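Clirnudness Lidded Canister Pair with Clear Sorting Tray
Item 216, supplied by Trodidora

Overview

The set holds two round canisters and one rectangular tray. It is sold for desk drawers, craft benches and classroom shelves where small loose parts need to be grouped and then closed up. The canisters have white lids printed with a blue pattern. The tray is clear, with a raised rim on all sides, and takes both canisters in a single row along its length.

Small parts are not included. Chalk ends, pen caps, beads, crayon stubs and short plastic tubes are typical contents.

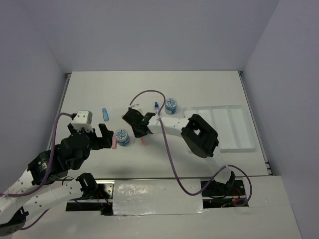 Can the canisters be ordered without the tray?
Canisters are stocked separately as item 165, one per carton, with lid. The tray is not stocked separately.

Specifications

Canister outside diameter: 62 mm
Canister height, lid on: 56 mm
Lid: push fit, no thread, no hinge
Lid finish: printed, blue on white
Tray length: 216 mm
Tray form: rectangular, open top, raised rim
Tray finish: transparent, uncoated
Quantity per set: two canisters, two lids, one tray

Dimensions are taken at the widest point. The lid adds nothing to the diameter. Printed patterns are not matched between canisters at packing, and replacement lids may differ in shade from the originals.

Use

Set the tray on a flat surface with the long side running away from the user. Place the canisters one behind the other against one long side. The open strip left alongside them is the working area for parts not yet sorted. Parts with rounded ends roll, and the rim will stop them at ordinary handling speed. It will not stop them if the tray is tipped.

Remove a lid by lifting at one edge. Pulling straight up on the center works but takes more force and tends to jerk the contents. To close, press the lid down evenly until it seats against the body. A lid that sits high on one side has usually caught a part under it. Lift and reseat.

Sorting by color goes faster if one canister is filled completely before the second is opened. For three or more groups, add item 165 as needed. The tray takes a third canister of the same diameter in the same row, with little room left over.

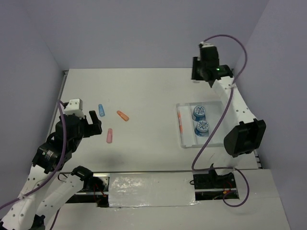
Parts longer than 56 mm should stay in the tray. They can be stood at an angle in the canister, but the lid will not seat and the print on its underside edge will rub. Shorter parts may be stored upright or flat. Filling level is left to the user, although a canister packed to the top is slow to empty by hand.

Care

Wipe canisters and lids with a damp cloth. Do not soak. Do not use abrasive pads on the tray, as the clear surface shows scratches. Dry all pieces before closing the lids. Tray and canisters are not rated for food, dishwashers or microwave ovens.

Ordering and spares

Item 216: full set
Item 165: single canister with lid
Item 62: replacement lid

Orders ship from the Ondov warehouse. Questions on stock go to Ignacio Tapia, and returns to Pádraig Flanagan at the Alarcón office. Include the item number and the packing slip with any return. Opened sets are accepted if all pieces are present.

Page revised 16 Jan 2020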